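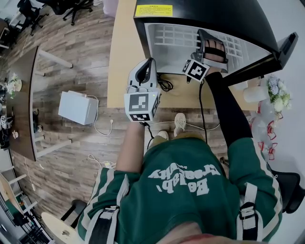

Notebook entry, February, Sunday session
Subject: desk handset provisioning, Simbridge building

1. Purpose
To record the state of the Sallex desk handsets assigned to the second floor and to note the settings adopted for the remaining rooms. Entry by the telephony bench; copy to Senthil Mathew.

2. Work carried out
The handsets were registered to the Soomro call server using the standard profile. Extension 323 was used as the test line throughout. Voice traffic was placed on VLAN 22, and the switch ports were set to 100 Mb full duplex after two handsets failed to negotiate speed with the older switch.

Paging from the front office reached every registered handset. The volume on the first page was too low to be useful in the east corridor. Gain was raised two steps and the page repeated with an acceptable result.

3. Faults
Extension 3112 rings once and drops to voicemail. The dial plan shows a leftover forwarding rule from the previous tenant of that number. The rule has been disabled but the handset has not been restarted. Do not reassign 3112 until this is done.

One-way audio was noted on a single call through the Bemum gateway. It could not be repeated. Packet capture saved to the bench share under the gateway folder.

4. Settings adopted
Codec: G.722 first, G.711 second.
Time display: 12-hour.
Call waiting: off in teaching rooms, on in offices.
Handset web page: locked, bench password only.

5. Outstanding
Restart 3112 and test from an outside line. Confirm with S. Mathew whether emergency calls should show the room or the main desk as the caller location. Emergency dialing is not to be signed off before that answer is in writing.

Recent entries
Gateway firmware, Bemum unit
Paging zones, ground floor
Power over Ethernet budget, closet B
Headset returns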